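낚시 다녀온 뒤 집에서 하는 장비 손질과 미끼 보관 요령

물가에서 보내는 시간은 길지만, 장비의 수명은 집에 돌아온 뒤의 한 시간이 정한다고 저는 생각합니다. 저는 한국에 와서 낚시를 배웠고, 처음 두 해 동안 릴 두 개와 받침대 하나를 녹으로 잃었습니다. 그 후에 조금씩 적어 둔 것을 이 페이지에 모았습니다. 민물 찌낚시와 바닥낚시를 하는 분에게 맞춘 내용이고, 바다 장비에 대해서는 마지막에 짧게만 씁니다.

1. 집에 들어와서 먼저 할 일

젖은 물건과 마른 물건을 나눕니다. 뜰채망, 살림망, 수건, 장화는 욕실이나 베란다로 가져가고, 찌통과 바늘 상자는 현관에 두지 말고 바로 책상 위에 올립니다. 현관은 습기가 많아서 바늘이 하룻밤에도 색이 변합니다.

가방은 주머니까지 전부 엽니다. 저는 옆주머니에 떡밥 봉지를 넣은 채로 일주일을 잊은 일이 있습니다. 그 가방은 지금도 여름이 되면 냄새가 납니다.

부엌에서 작업을 하실 때는 신문지를 두 겹으로 깔고, 음식용 행주와 낚시용 행주를 꼭 구별하십시오. 저는 낚시용 행주의 한쪽 귀퉁이를 가위로 잘라서 표시합니다. 납추를 만진 손은 비누로 씻은 다음에 그릇을 만집니다.

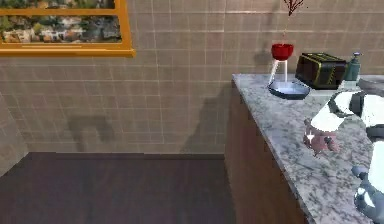 2. 릴 닦기

릴은 물에 담그면 안 됩니다. 드랙을 단단히 잠그고, 미지근한 물을 적신 천으로 몸통과 핸들을 닦습니다. 흙이 낀 곳은 오래된 칫솔이 제일 편합니다. 다 닦은 뒤에는 드랙을 다시 풀어 놓습니다. 잠근 채로 두면 안의 와셔가 눌려서 다음에 큰 고기가 걸렸을 때 줄이 부드럽게 나가지 않습니다.

기름은 라인롤러에 한 방울, 핸들 축에 한 방울이면 충분합니다. 많이 넣으면 먼지가 붙어서 오히려 소리가 납니다. 저는 Gralteck에서 나온 작은 주사기형 기름을 쓰는데, 끝이 가늘면 어느 회사 것이라도 괜찮습니다. 식용유는 굳으니까 절대로 쓰지 마십시오.

3. 줄과 바늘

원줄은 앞쪽 3미터 정도를 손가락 사이로 천천히 당겨 봅니다. 까칠한 곳이 느껴지면 아까워하지 말고 그 위에서 자릅니다. 목줄은 저는 하루 쓰고 버립니다. 버릴 때는 가위로 짧게 여러 번 잘라서 봉투에 넣습니다. 긴 채로 버린 줄은 새의 발에 감깁니다.

바늘은 끝을 손톱 위에 가볍게 세워 보면 알 수 있습니다. 걸리면 아직 쓸 수 있고, 미끄러지면 버립니다. 남길 바늘은 마른 휴지로 닦아서 작은 통에 넣고, 쌀알 열 개쯤을 함께 넣습니다. 쌀은 한 달에 한 번 바꿉니다.

4. 떡밥 섞기와 남은 것의 보관

떡밥은 전날 밤에 집에서 마른 가루만 섞어 두면 물가에서 바쁘지 않습니다. 제가 봄에 쓰는 한 번 분량은 이렇습니다.

빵가루 458그램
어분 239그램
옥수숫가루 66그램

숫자가 이상하게 보이겠지만, 처음에 제 컵으로 재었던 것을 나중에 저울로 다시 단 것이라서 그렇습니다. 체에 한 번 내려서 덩어리를 없앤 다음 지퍼백에 담고, 공기를 빼고 닫습니다. 물은 물가에서 두 번으로 나누어 넣습니다. 처음 물을 넣고 10분을 기다리고, 손으로 쥐어 본 다음에 두 번째 물을 정합니다.

물을 넣은 떡밥이 남으면 냉장고에는 하루까지만 둡니다. 더 오래 두려면 한 주먹씩 나누어 냉동합니다. 녹인 것을 다시 얼리면 점성이 없어져서 바늘에 붙지 않습니다.

구더기와 지렁이는 가족과 먼저 상의하십시오. 저는 뚜껑에 큰 글씨로 "낚시"라고 쓴 통을 냉장고 맨 아래 칸에 두는 것으로 합의했습니다. 구더기 통에는 마른 옥수숫가루를 조금 뿌리고, 이틀에 한 번 체로 쳐서 죽은 것을 골라냅니다.
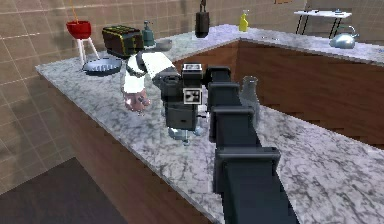

마지막 수정일: 2024-09-30

5. 뜰채망과 살림망의 냄새 없애기

망은 찬물로 먼저 헹굽니다. 뜨거운 물을 처음부터 쓰면 고기의 점액이 굳어서 망에 달라붙습니다. 찬물로 점액을 뺀 뒤에 미지근한 물에 베이킹소다를 두 숟가락 풀고 30분 담급니다. 그다음에는 그늘에 거꾸로 걸어 말립니다. 고무 코팅이 된 망은 햇볕에서 갈라지기 쉽습니다.

향이 강한 세제나 섬유유연제는 쓰지 않습니다. 망에 남은 성분이 고기의 피부에 좋지 않고, 표백제도 마찬가지입니다. 다른 저수지로 옮겨 갈 때는 망이 속까지 완전히 마른 것을 확인하십시오. 병과 수초가 젖은 망을 타고 이동하는 경우가 있습니다.

6. 낚싯대 마디와 받침대

꽂기식 낚싯대의 마디가 빠지지 않을 때에는 비틀지 말고 서늘한 곳에 한 시간 두었다가 고무장갑을 끼고 똑바로 당깁니다. 혼자서 안 되면 두 사람이 마주 서서, 각자 이음매 양쪽을 한 손씩 잡고 당기면 힘이 고르게 들어갑니다. 마디 안에 모래가 있으면 긴 막대에 마른 천을 감아서 한 방향으로만 밀어냅니다.

받침대의 나사는 1년에 한 번, 저는 1월에 모두 풀어서 닦습니다. 얼음 때문에 어차피 제가 다니는 저수지에 못 가는 때입니다. 나사를 풀 때 달걀판에 순서대로 넣으면 조립할 때 헤매지 않습니다. 제 받침대는 Nurstead의 오래된 모델인데, 부품을 이제 팔지 않아서 나사 하나도 귀합니다.

7. 찌 고치기

찌의 칠이 벗겨지면 물을 먹어서 부력이 변합니다. 작은 상처는 투명 매니큐어로 막을 수 있습니다. 얇게 한 번 바르고, 완전히 마른 후에 다시 한 번 바릅니다. 두껍게 한 번에 바르면 무게가 한쪽으로 쏠립니다. 말릴 때는 스티로폼 조각에 찌다리를 꽂아 세웁니다.

부력을 다시 맞추려면 키가 큰 유리컵이나 꽃병에 물을 채우고 봉돌을 조금씩 더합니다. 물은 전날 받아 둔 것이 좋습니다. 새로 받은 수돗물은 찌에 작은 공기 방울이 붙어서 눈금이 틀리게 나옵니다.

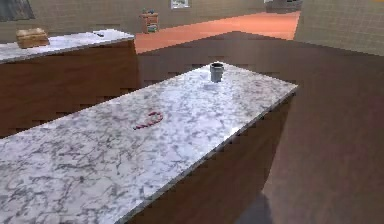

Bianca Vlad: 좋은 글 잘 읽었습니다. 매니큐어는 저도 쓰는데, 찌톱의 형광 부분에는 바르지 않는 편이 낫습니다. 제 것은 색이 누렇게 되었어요. 그리고 떡밥에 옥수숫가루 대신 콩가루를 써도 될까요?

콩가루도 됩니다. 다만 물을 더 많이 먹으니 두 번째 물을 넣기 전에 5분을 더 기다려 보십시오. 형광 부분에 대한 말씀은 제가 몰랐던 것이라, 다음에 7번을 고칠 때 넣겠습니다.

Ohemaa Appiah: 구더기를 냉장고에 두는 것은 우리 집에서는 불가능합니다. 겨울에는 베란다에 두는데 얼어 버리는 날이 있어요.

스티로폼 상자에 신문지를 구겨 넣고 그 가운데에 통을 두시면 웬만한 추위는 견딥니다. 뚜껑은 조금 열어 두셔야 합니다.

8. 바다에 다녀온 경우

소금기는 그날 안에 씻어야 합니다. 낚싯대는 가이드의 다리 부분까지 약한 물줄기로 헹구고, 릴은 드랙을 잠근 상태에서 위에서 약하게 물을 흘린 뒤 바로 닦습니다. 센 물줄기는 소금을 안쪽으로 밀어 넣습니다. 가방의 지퍼도 잊기 쉬운데, 물로 헹구고 말린 다음 양초를 한 번 문질러 두면 다음에 잘 열립니다.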